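Panel gaps, glare and what I got wrong about spacing

Posted 14 October 2018

I said in May that I would write up the white panels once I had worked with them for a while. Réjean Paquette has asked me for it twice since, so this is the write-up. It covers spacing, glare and edge finish. It does not cover the hinges, which are a separate problem and deserve a separate post.

The starting point was simple. We had a teal-green background surface that everyone liked and two large upright panels that had to stand in front of it. One is a warm off-white, the other a cooler light gray. They were not bought as a pair. The cream one came out of the old Calleo order and the gray one came from Chisholm, where Francine Lévesque had it down as "white" on the delivery note. Against a sheet of copier paper neither of them is white. Next to each other the difference is plain from across the room, and no amount of moving them closer together hides it. Moving them closer makes it worse.

My first plan was to butt the edges and treat the two as one surface. I dropped that after a day. A color mismatch at a closed joint looks like a repair. The same mismatch with a strip of background between the two pieces looks like two pieces, and the eye stops comparing them so closely. The gap also gives you somewhere to get your fingers when you need to shift one.

The next question was how wide to make it. I went through several settings and wrote them down, then lost the sheet, then did it again. Too narrow and the strip of teal turns into a dark line. Too wide and the panels stop working as a screen at all. I settled on a gap that shows the background color clearly from where people normally stand, and marked the floor with tape. Girish Awasthi wanted a wider one. We left his marks down as well, in a different color of tape, and I expect we will be arguing about it again by winter.

One thing I had not allowed for is that the visible gap depends heavily on viewing position. With one panel well in front of the other, a small step to the side changes the strip of teal a great deal. If you are setting up something similar, fix the viewing position first and adjust the gap second. I did it the other way and had to repeat the whole job.

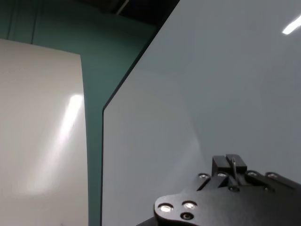 Teal between the cream panel and the gray one, with the dark rim on the gray side.

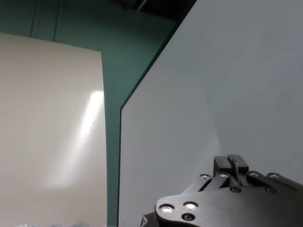
Plusitby Interiors Club - Display and Fittings Group

The cream surface is the one that gives trouble with light. It picks up a long diagonal streak, and the streak has a bright part and a soft part. I had assumed that anything smooth would behave much the same. It does not. The gray panel can look nearly matte from one position and show a small hard glint from another, which is easier to live with. A small glint reads as a light fitting. A long streak reads as a fault in the surface, and people walk up and rub it with a thumb to see whether it comes off.

I tried three things on the streak.

Tilt. A small change in the angle of the cream panel moves the streak a long way across the surface. This is useful if you want it away from the middle. It does not get rid of it, and past a certain point the top edge starts to look crooked against the background, which bothers me more than the reflection did.

Cleaning. I used warm water and a drop of dish soap, then a dry cotton cloth. This took off the haze of fingerprints and made the streak brighter. In hindsight that was predictable.

Wax. Maëlle Wong suggested a thin coat of Gamell, buffed hard. I tested it on an offcut and stopped there. It left a patchy sheen that I could not even out, and the offcut is now in the shed.

So the streak stays. The real fix would be a diffuser on the overhead light, and that is on the list for when the ceiling work gets done. I have a quote for 144 dollars for the diffuser alone and 2,195 for redoing the lighting properly. I will be buying the diffuser.

On edges: the thin dark rim on the gray panel is the best thing about it. It gives a sharp line against the teal and makes the gap look deliberate. The cream panel has a plain edge. I considered adding a dark strip to match, and mocked it up with black tape along one side. It looked heavy. With two dark lines facing each other across a narrow strip of teal, the gap becomes the main thing you notice. With only one, the pale edge recedes a little and the arrangement settles down. I took the tape off the same evening and spent longer getting the adhesive residue off than I had spent putting the tape on.

The area up near the ceiling is still dark. Ghislain Thibodeau thinks it should be painted to match the background. I disagree, at least for now. A dark area above eye level mostly goes unnoticed, and a painted one would show every patch and bracket. If the diffuser throws more light upward than I expect, I will have to think about it again.

Numbers for anyone who wants them. The panels have been moved twice since I marked the floor, both times by 2 people, and I would not try it with one. They went back to the tape marks without much fuss. The lamp in the overhead fitting is a 4,000 K type, which is cooler than I would choose for a cream surface. Under a warmer lamp the cream looked better and the gray looked dirty, so I put the original back.

Still to do:

Replace the floor tape with something that survives mopping
Fit the diffuser and check the streak again
Put felt pads under the gray panel
Find out whether Chisholm still sells the same gray, in case we need a third

The felt pads I already have. They are in a drawer somewhere, along with the first sheet of gap measurements, I suspect. If the sheet turns up I will compare it against the second set and add the figures to the end of this post.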